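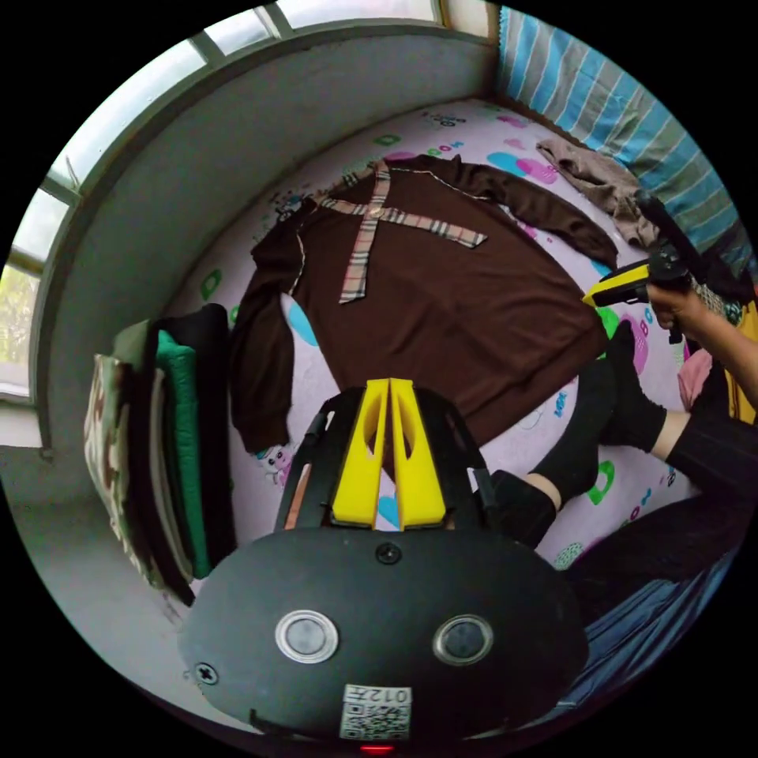 Yamuna Subramaniam told me, when I read her an early draft of this section, that I had made far too much of the folding and nowhere near enough of the laying out. She folds on a bed every evening and reckons the fold is mostly decided by the time the garment is flat. I went back to my diaries after that and I have to say she had a point. Of the 27 households in the Lendarby part of the study, nearly all had written more about spreading and smoothing than about the fold itself, and I had skipped straight over it (my fault, I was in a hurry to get to the piles!).

So, laying out. People who use a bed tend to put the garment down wherever there is room and then walk round it, or lean. A jumper with its arms out takes up a surprising amount of sheet. The sweater in Figure 4a lies with one sleeve down its left-hand side and the other stretched off to the upper right, towards a heap of fabric, and the neckline points off at an angle. Several of my diary keepers said they never bother to straighten a neckline before starting. Others can't begin until it is square to the edge of the mattress, and they were quite fierce about it.

Trim matters more than I expected. Anything sewn across the chest, like the check ribbon on this one, gives the folder a line to work from – or a line to avoid, if they dislike a crease running through it. One Rillach household kept every trimmed or printed top to the end of the session and did them together. I asked why and was told they had always done it that way, so I left it there.

The bedding gets a mention too. Patterned sheets came up in the diaries as a nuisance with small items, socks above all, which get lost among the prints. With a brown sweater on pale lilac there is no such trouble.

Then there is the pile. I had assumed people sorted by owner, and in the Onex flats they mostly did. In Lendarby they sorted by thickness, heavy things first, with thin things on top or off to one side. A pile built that way holds up well until somebody wants a thing from the middle. Dark clothes made it worse: black on black on dark grey is hard to read from the side, and people wrote about tugging at the wrong layer. I did the same at home while writing this up, more than once.

Figure 4. Clothes at two points in the folding work. (a) Brown sweater with check ribbon trim, spread out on a printed sheet. (b) Folded pile, with brown, dark grey and black garments.

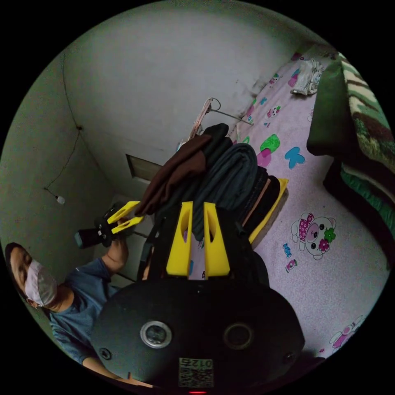
4.3 Putting away

I have much less to say about this stage, and that is a finding of sorts. The diaries go quiet once the clothes are folded. Almost 100 entries stop at the pile, with no word of a drawer or a shelf, and when I rang people in July to ask, a good few admitted the pile was still on the bed at night and got moved to a chair. D'Souza's idea of the "resting pile" fits nicely, and I come back to it in section 5.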